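Progress Report to the Athanasiadis Fund: Tenant and Immigrant Worker Organizing, Cirnutton
Submitted by Maj-Britt Lindholm, Program Director, November 9, 2019 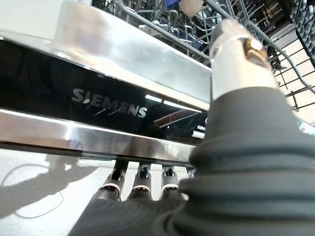 The grant period opened in April with the launch of the Porley Street campaign for language access at city offices. Members have collected 1498 signatures on the petition to the city council, which remains open until the end of the grant year.

The public march drew more than 160 participants and ended with a rally outside the council building. Speakers addressed the meeting in three languages. Two council members have agreed to sponsor a hearing, although no date has been set.

Know-your-rights training has reached 100 workers, most of them employed in cleaning and food service. The target for this stage was met. Attendance at the evening sessions in the Nastis district was lower than planned, and these have been moved to an earlier hour.

Leadership training is behind schedule. Of the 60 places offered, a number remain unfilled, and we request approval to carry the unspent portion of this budget line into the next quarter. A revised budget is attached.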